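We use cookies to remember your settings and to see which pages get read. Accept all | Manage settings

Speaker notes: Sharing a kitchen, a shed and a bill
Talk for the housing co-op evening, Mon 8 May

Start with the water bill. Most people in the room will have had one they didn't expect. Ours at Jitari came in at over $3000 for the year before we changed anything, and that was for 4 households on one meter. Let that sit for a moment before moving on.

Explain the set-up. Jitari is one block, one driveway, one laundry and a common room. Each household has its own small kitchen. The common room has a bigger one, and that's where most of the arguments began. Nothing dramatic. Who bought the dish soap, who left the oven tray soaking, whose turn it was to put the bins out.

First point: shared costs need to be split by a rule that people can work out for themselves. We tried splitting by head, then by floor area. We now split water and power by household, with a set amount of $925 per household paid up front each June and squared off at the end of the year. It isn't perfectly fair. A couple pays the same as a family with 2 teenagers. Everyone knew that when they agreed to it, and the family does more of the mowing.

(Pause here. Someone always asks about renters.)

Second point: shared things wear out faster than your own things, and you should budget for it. Plates, tea towels, the vacuum, the good ladder. We stopped buying matching crockery and went to coloured plastic plates for the common room.

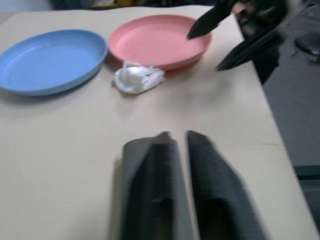
One household at Grollo put it differently when we compared notes, saying that the plates and towels were never the problem and that what wore out was people's patience with being asked for ten dollars at a time. They took a yearly amount from everyone and stopped asking. I think they're right about that, and we copied it.

Go through what the yearly amount covers at our place: cleaning gear, light globes, crockery, a bit for the garden. It doesn't cover food. Food is separate and always has been. If you cook a shared dinner, you pay for it, and somebody else cooks the next one.

Third point: decide where things live. This sounds small. At Cosov they label every shelf, and the labels have lasted longer than the paint. We went the other way and have one rule for the common room — anything left out on a table is up for borrowing until the owner picks it up. Scissors, games, a pair of sunnies.

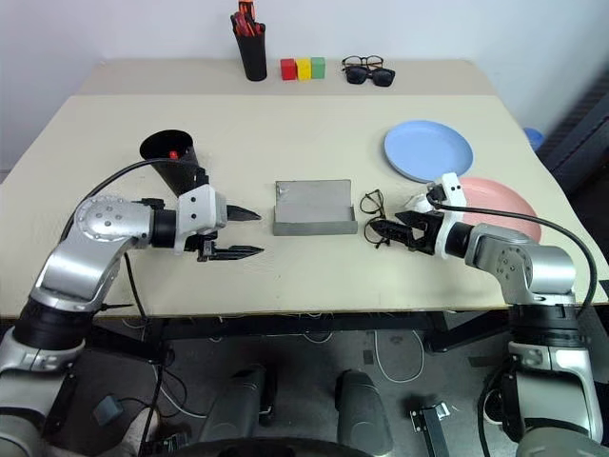
The rule took a few months to settle in. There were complaints early on about a phone charger. After that people either put their belongings away or stopped minding, and meetings got shorter.

Fourth point, if there's time: leaving. Write down what happens to someone's share when they move out, and do it while everyone is still getting along. We used the Nautiyal agreement as a starting point and changed the notice period. Bring the spare copies and leave them by the door.

Questions. Likely ones are pets, visitors' cars and insurance. Keep insurance for last, as it can use up the whole half hour.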